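Plendia swap morning is back, and it's moving to Malen Street

Good news for anyone who has been tripping over stuff in the garage all winter - the Plendia tool and garden swap is coming back in May, and this time it has a proper roof over it!

I stopped by the old Santoro bakery on Malen Street on Wednesday, and the place looks great. The ovens are long gone, the floor has been painted, and there's a whole lot more room than we ever had in the church parking lot (where, if you remember, it rained on us two years running and my box of seed packets turned to soup). The town is letting the swap have the building for $100 for the day, which I thought was pretty decent.

It works the same way as before. You bring something usable, you get a ticket, and you trade the ticket for anything on the tables. Rakes, pots, hoses, work gloves, hand saws, bird feeders, all fine. No paint, no gas cans, and please, no more broken lawn mowers. Last year 906 items changed hands, and I took home a wheelbarrow that I still brag about to my neighbors.
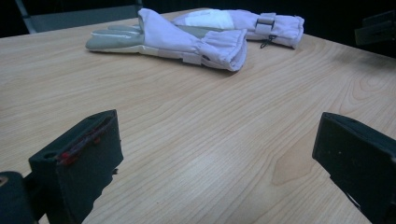 Doors open at 9 and the swap runs until 1, but if you want the good pruning shears I'd get there early. Drop-off starts at 7:30 at the side door, and there's parking behind the hardware store next door. Folks coming in from Trirnow can take the number 4 bus, which stops right across the street.

Anything left over gets sold cheap in the last half hour, and the money goes to the school garden. Last year that came to $1,365, and they're hoping for around $3,000 this time so they can finally replace the greenhouse. I'm bringing two hoses and a birdbath - come find me if you need a birdbath.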